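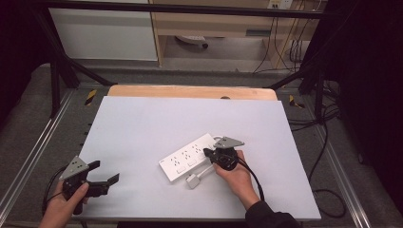

Session notes: looking after the hand-held grippers
Jayson Panganiban, Gostside workshop

I've been asked for these notes so many times that I've finally typed them up. They cover the bench in bay 23 and the pair of grippers that go with it (the Dogar arm has its own handout, please don't mix them up!).

Before you start

Clear the white board and wipe it down with a barely damp cloth. Then walk your eyes along both side rails and give every bracket a gentle tug. If one moves, tighten it a quarter turn and tug again. Lay the gripper cables so they hang free of your elbows – I like mine running down and away from the work, but do try your own way.

Checking the fingers

Open the jaws all the way and look at the screws near the fingertips. They do creep loose. Snug them up by hand with the short driver, never the powered one, and then open and close the jaws 50 times while you listen for clicking. 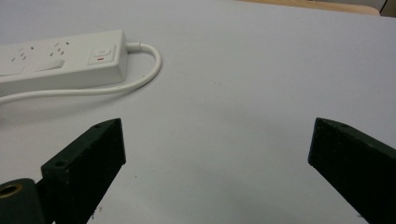 Scratches on the fingers are fine and I wouldn't swap a pair over them. A chipped tip is another matter, so put that pair in the Pandgate tray and write it in the log. Our last set got to 3,425 cycles before I changed them, and I was rather fond of them by then.

Next comes the power strip exercise. Approach with the jaws wide, close slowly, and keep the cord out from between the fingers. Go for the housing first and leave the switch until you've got a feel for the grip. Left hand, then right, then both.

Log your readings on the Tinance sheet before you leave the bench. Spare screws are in drawer 188, and we'll do the full strip-down together in July, so bring your own driver if you have one you like.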